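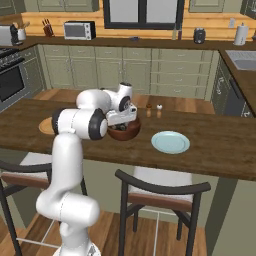 wooden bowl, pepper grinder, salt. render.

ok I finished Quaye last night, the second Hakex book, and I have complaints. thread, spoilers for book one, only mild ones for this

First the good part so people don't yell at me. The opening at the Brullitbridge toll house is great. Sixteen-year-old smuggler, a dead king's ring, a guard who clearly knows and lets her cross anyway. I was in. I was in for maybe six chapters

Then we get to the capital and everybody stands around in corridors explaining the treaty. The treaty! I read a whole first book about that treaty. I remember it. Please trust me to remember it

The blurb promises "a bond that could burn the realm." Reader, the bond gives them both headaches. He gets one, she gets one. On page 43 they agree to avoid each other and for a long stretch they just do

I keep seeing this called slow burn. Slow burn means something is on fire somewhere. Two people being polite at dinner for 400 pages is a seating plan

And the magic. Book one told us, very firmly, that salt-speaking costs you a memory every time you do it. It was the best idea in the series. Ysolt forgot her brother's voice and I had to put the book down for a bit

In Quaye she salt-speaks up to 6 times in one battle and what does she lose? A song. The name of a horse. Later she's asked about her childhood and rattles off the lot, brother's voice included. Did I miss a scene? I went back and looked. If it's in there I can't find it

Someone is going to tell me it's a clue for book three. Maybe. I've been told that about a lot of middle books and most of them were just mistakes with good cover art

About the cover art: very nice. No notes. The ring is on the wrong hand, so okay, one note

The villain is Lord Stutcombe and he is introduced stroking a map. I knew what he was, you knew what he was, the cook knew. It takes our heroine until the eclipse. She is supposed to be the cleverest thief in the kingdom

Things I liked, in no order: the river people, the aunt, the chapter told as a list of debts, the fact that someone in one of these books finally gets sick from eating old fish on a long ride

Dinesh Gamage (we buddy read these, he's the one who made me start) says I'm being unfair and the corridor chapters are "court intrigue." For it to be intrigue somebody has to not know something. He gave it 4 stars. He gives everything 4 stars

He did agree with me about the horse

So 2 stars from me, both for the toll house. I got this from the library in February, renewed it over and over, and it's due back 30th June, so whoever has the next hold, it's coming, and you can skip from the banquet to the eclipse without losing much

Will I read the third one? I want to know what happened to the brother. I'm putting a hold on it and I'm annoyed about it

Also if anyone has found the scene where she gets the memories back, chapter number please. I'll post a correction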